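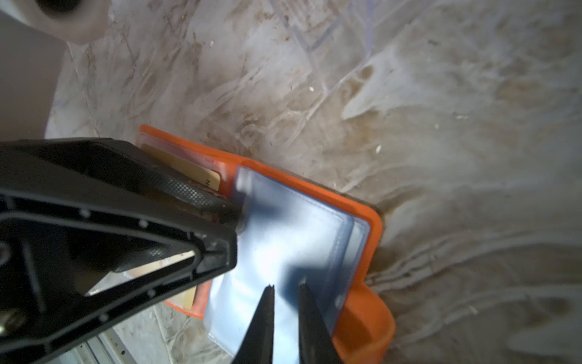
Speaker notes: what we carry, and where we keep it
Community hall evening, 3rd December

Start slowly, let people find their chairs. Thank Leonilde Fonseca for the invitation and the lemon slice (there is always lemon slice).

Ask everyone to get out whatever they keep their cards in and hold it in their lap. Wait for the rummaging to stop. It takes longer than you'd think, and it's lovely to watch, so don't talk over it.

My own story next. For years I had a big brown wallet from my uncle, fat as a sandwich, and I swapped it in June for a card holder in the brightest orange I could find. A flat thing with rounded corners, a clear plastic sleeve and a gold-coloured card tucked up in the corner pocket. Grażyna Piątek told me it looked like something off a fishing boat, and I took that as a compliment, as I can find it at the bottom of any bag.

Go on to colour. Black and brown holders vanish in a dark handbag, and I do have a soft spot for anything cheerful. Mention the Utetti stall at the market if someone asks where to look, but don't make a meal of it.

Clear sleeves: good for a bus pass or a library card, less good when the light hits them and you're tilting the thing back and forth at the counter with a queue behind you. Pause here, somebody will have a story. Vasco Carrilho certainly will, so keep him to 4 minutes if you can manage it kindly.

Then the sorting. Everyone takes out one card they haven't used since winter and puts it on their knee. No one has to throw it away tonight, it can go in a drawer at home with the spare keys. Old loyalty cards can be cut up at the side table, scissors are in the biscuit tin.

Questions, then tea. Remind them to check under their chairs for cards before they stack them.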